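Three weeks of jeans and counting

I have spent most of March writing code that looks at pants. My half of the project is the part that decides where to grab, and I thought towels had prepared me for it. They had not! A towel has four corners and they all mean the same thing, so once you find one you're pretty much in business. Jeans have a waistband, two hems, pockets, and about a million ways to hide all of them from you.
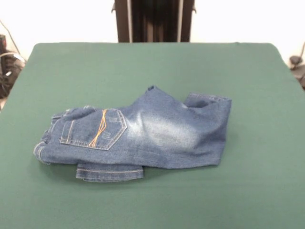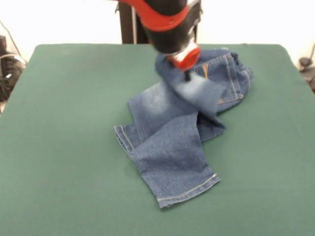

Same green table, same kind of headache: a back pocket with its gold stitching is easy to spot, and a hem is easy too, but which leg does the hem belong to?

Gheorghița Marinescu thinks I'm asking the wrong thing. Her take is that the planner shouldn't care which leg it has, it should just pick the hem with the most free cloth next to it, pull, and look again. I grumbled about that for a day and then tried it (in a branch, so I could pretend I hadn't). Out of 30 logged starts, the old picker chose a grasp I'd agree with on 19. Hers did better, and it's a lot less code, which stings a little.

The thing I still can't fix is faded denim. Those pale washed patches fool my edge detector into seeing a fold where there's only color, and then the planner happily aims at nothing. I've been mixing in depth to throw those out, but the depth map gets mushy on thin layers - exactly where I need it. Turning the smoothing way down helped some, and made everything else noisier.

Next up is relabeling 1,000 old images so hems and waistbands get their own classes. I've done 80. Send coffee, and if you have a labeling tool that doesn't lose my work when I hit the back button, please tell me what it's called.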